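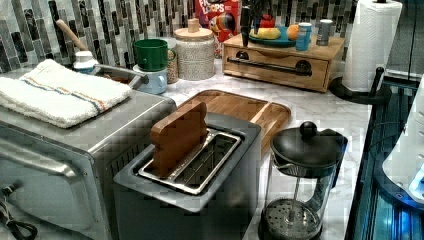
Toaster oven with folded towel, gray two-slot toaster beside it.

PLEDARETTI ACCOUNTING OFFICE
INTERNAL CONTROL INSPECTION CHECKLIST, FILCOMBE SITE
Period inspected: August
Inspector: Pauline Goodall
Ratings: S = satisfactory, N = needs correction, X = not tested this period

Complete every line. A rating of N must have a comment and a correction owner. A rating of X must state when the item will be tested. Do not change a rating after the closing meeting; add a follow-up comment under it.

Section 1. Cash and checks

1.1 Petty cash box locked when not in use. S
1.2 Petty cash counted by someone other than the custodian. S
Comment: Counted at 9:40 a.m. with the custodian present. Cash plus vouchers came to $298, which agrees with the ledger.
1.3 Vouchers signed, numbered and supported by a receipt. N
Comment: Voucher 196 has a receipt but no approval signature. The amount is within the custodian's limit. Get the signature and initial the correction. Do not rewrite the voucher.
Owner: petty cash custodian.
1.4 Blank check stock kept under dual control. S
1.5 Voided checks defaced and kept in sequence. S
Comment: The signature area has been cut from all voided checks in the folder. Last year's comment is cleared.
1.6 Bank reconciliation prepared by a person who cannot sign checks. S
1.7 Reconciling items older than one month explained. N
Comment: One deposit in transit has been carried forward twice with the note "timing." That is not an explanation. Trace it to the bank statement or reverse it.
Owner: general ledger.

Section 2. Payables

2.1 Invoice, purchase order and receiving report matched before payment. S
Comment: Sample drawn from the Ackroyd supply account. All items matched on quantity and price. One freight charge was coded to supplies and has been moved.
2.2 New vendors approved before the first invoice is entered. S
2.3 Vendor bank changes confirmed by phone, using the number already on file. N
Comment: The call log shows the confirmation but not the number dialed. The form has a space for it. Fill it in.
Owner: payables.
2.4 Duplicate invoice report run before each payment batch. S
2.5 Credit memos applied within the period received. X
Comment: No credit memos were received. Test with the September batch.
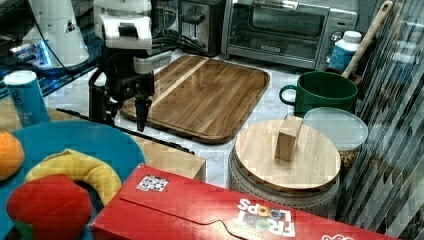
Cutting board on the marble countertop, gripper above.

Section 3. Fixed assets

3.1 Purchases over $900 reviewed for capitalization. S
3.2 Asset tags present and readable. N
Comment: Tags on the older filing cabinets are worn. Numbers were confirmed from the register by serial plate. Replace the tags using the same numbers; new numbers would break the depreciation history.
Owner: fixed asset clerk.
3.3 Transfers between sites recorded by both sites. N
Comment: Two monitors were sent to Clundden. Filcombe removed them from its register, but Clundden has not added them. Cost and accumulated depreciation must move together in the same period.
Owner: Clundden site lead.
3.4 Disposals approved, with proceeds traced to a deposit. S
3.5 Depreciation run agrees with the general ledger. S
Comment: Agrees with no rounding difference.

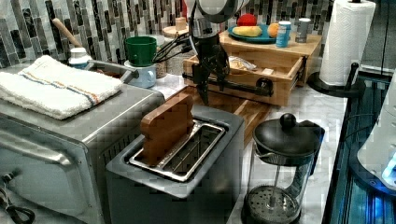 Section 4. System access and records

4.1 User list compared with current payroll. S
4.2 No user can both create and post a journal entry. N
Comment: The temporary access given during the year-end close is still active on one account. No entries were both created and posted by that user in the period. Remove the access and keep a screen print of the change.
Owner: system administrator.
4.3 Manual journal entries carry a description and support. S
Comment: Descriptions are short but can be followed. "Adj per PG" was found once and has been expanded.
4.4 Closed periods locked. S
4.5 Backup restored to the test company and trial balance compared. X
Comment: Test company was being upgraded. Schedule before the next inspection.
4.6 Paper records boxed with a destruction date on the label. S

Section 5. Follow-up

Owners reply in writing to each N item and attach evidence. An email saying the item is done will not be accepted for 1.7, 3.3 or 4.2. Items still open at the next inspection are carried forward under their original numbers and reported to the controller.

Inspected by: P. Goodall
Copy to: controller; Clundden site lead (item 3.3 only)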